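# A talk with Ottó Simon about the Szalai practice rooms

I met Ottó Simon in the small office of Drasomau, above a bicycle shop in Plotinville. He has sold software for household robots since October, and the product is called Szalai. It is a set of simulated rooms in which the customer can put the model of his own robot and let it work before the real one is switched on.

"People think we sell a game," he told me. "I am not offended. But a game should look nice, and our rooms should be useful. If I have one day left, I give it to the contacts and the weights, and the colour of the wall must wait."

The full kit has 30 rooms. Each one comes with furniture and small things which can be moved, and the buyer may change the floor, the light and the place of every object. I asked him why plants are among the objects, because for me a plant is not a task for a robot.

"Ask the people who have plants at home," he said. "A vacuum cleaner goes around the pot. An arm has to pass beside the leaves, or take the pot and bring it to another place. Leaves are thin and they go in all directions. For a planner this is quite bad, and so it is good for us."
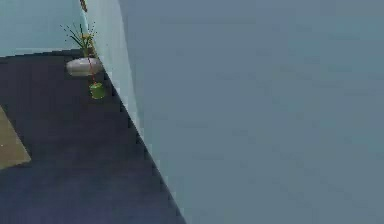
He is more careful when he speaks about the robot's own view. In the first version the customers placed the virtual camera where they liked, and many of them chose a place high in the corner, with everything visible. The real robots did not have such a place. "Then they came to us and said that the policy worked on Monday in the simulator and did not work in the kitchen. Of course. The arm of the real machine comes in front of the lens, and the training never had this." Now the camera follows the mounting in the robot file, and it can be moved only if the user confirms it.

Sharon Nzioka tested the kit for two months at Brumance, where she prepares robots for care homes. Her opinion is good, but she has complaints. "The import of our arm was done in one afternoon, and I expected a week," she told me by telephone. "The manual is weak. Error 2122 is explained, error 2852 is not even in the list, and this was the one we had every day." She would also like softer leaves, as they are at present too stiff when the gripper touches them.

Ottó Simon knows about the leaves. "She wrote to me, and she is right," he said. The missing error is already described in the new manual - he showed me the page - and the leaves will come with the next update, for which he did not want to give me a date.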